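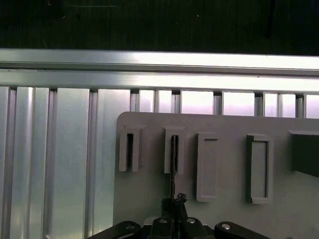
Bench tidy at Nirmont is nearly finished, sorry this item is short and a bit rushed - the kettle rota and the key list will have to wait for the next one. The grey plate with the four holders is the part people keep asking about, so: thin things go in the slotted ones. Rods, drivers, the long picks. Upright please, and back in the same slot you took them from. If a holder feels tight don't force it, tell Heino Lūse and he'll file it out. Spare holders are in the Sadia box under the window, take what you need but write it on the lid.

Now the desktops. We have 54 small office machines to get through before the end of January, all from the Zurkholm offices, and the aim is to get them stripped, sorted and out of the store room. Same order every time. Lid off, lay it on its side, look for the label on the power supply and copy the details onto the sheet *before* you unplug anything. Memory next, then the processor. Lift the lever all the way or you will be sorry. Screws in the pots, not on the floor, I found 2 in my shoe.

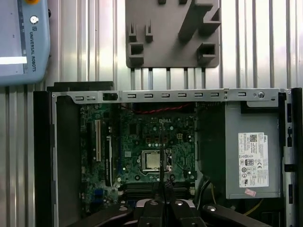
*One of the Dells with the inside open, board on the left and power supply on the right.*

Boards and power supplies go in seperate crates, Pētersons collect both. Cables in the blue sack, tied up if you've time. We've ordered 400 small bags for the memory so no more envelopes please.

Evening slot starts at 6 as before. Bring a jumper, and let Heino know if your going to be late.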